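换桌子这件事拖了一个夏天

九月头上,终于把里屋那张旧桌子换掉了。旧的是搬来时房东留下的,桌面中间往下塌,放杯水都要挑地方。夏天里我说过好几次要换,每次量完尺寸就没下文了。

新的选了白色塑料的小桌,Gagnon 那边买的,200 块,自己装。同样大小的木头桌子我也看过,最便宜的也要翻几倍,店里那张好看的标价 1,000。里屋只是放放东西,偶尔坐下来写几个字,用不着那么好的。

Nathalie Grewal 提醒过我,这种桌子一定要翻过来装,底下先铺块布,不然面上很容易划花。她家那张 Tesico 就是直接在地砖上装的,桌面上现在还有一道长印子。我翻出一块黑布,够大,铺开以后垂下来一截,也没去管它。

说明书只有一张纸,图画得很小,字更小。步骤其实就几步:桌面朝下放好,认准四个角上的插孔,把 4 条腿插进去,按到底,再翻过来。纸上没写要不要用锤子。我问了 Darlene Lapointe,她装过同款,说用手掌压就行,别敲,塑料角敲裂了没法补。

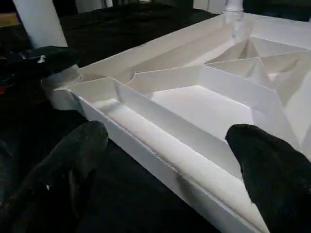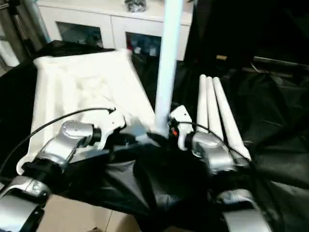
桌板底下的筋条,还有黑布上的白管子

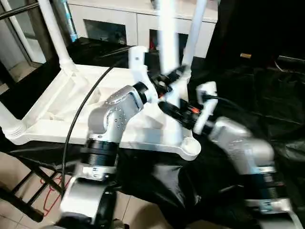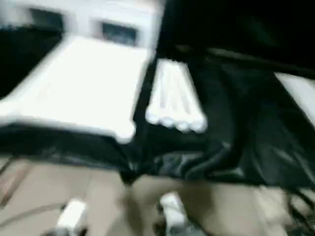

说一下桌腿。管子很轻,拿在手里会怀疑能不能撑住东西。插的时候要对正,歪一点就卡在半路,硬推也推不进去。碰到这种情况就拔出来重新对,转一转角度再往下压。我装第三条的时候来回弄了三次,后来发现是孔口有一小圈毛边,拿指甲刮掉就顺了。建议拆箱以后先把每个孔都摸一遍。

另外,腿装好以后不要急着翻。先每条都晃一晃,松的再压一次。翻的时候抓桌板的边,别抓腿。要是一个人翻,先让它侧着立起来,停一下,再慢慢放平。

装完放在窗边,按了按四个角,有一个角稍微有点翘。把桌子转了个方向就好了,应该是地砖不平。旧桌子那时候也是这样,腿底下一直垫着一块折起来的硬纸板。

稳不稳呢,写字没问题,胳膊压上去不晃。从侧面推会动,毕竟轻。我不打算在上面放电饭锅或者打印机,最多放一盏灯、几本书,还有平时随手扔的钥匙和单据。怕它滑的话可以在脚底贴毛毡垫,我买的是 Breto 的,6 片一包,用掉四片,剩下的收进抽屉了。贴之前把脚底擦一擦,有灰粘不牢。

清洁方面,白色不耐脏是肯定的。前几天一个茶杯底下留了一圈印,湿布擦第一遍没掉,沾了点小苏打才干净。底面那些格子容易积灰,不过平时看不见,我大概只会在搬家的时候想起来擦。

旧桌子还靠在走廊里。本来想把腿锯短,放阳台上当花架,量了一下,塌的那块正好在中间,放花盆会歪。Darlene 说她楼下有人收旧木料,让我先留着,她去问问。纸箱我拆平了压在旧桌子后面,等确定桌子不用退再一起扔。

里屋接下来要弄的是那盏灯,开关接触不好,要按两下才亮。看中了一个 Istivance 的台灯,夹式的,不知道这张桌子的边够不够厚让它夹住,改天拿尺子量一下再说。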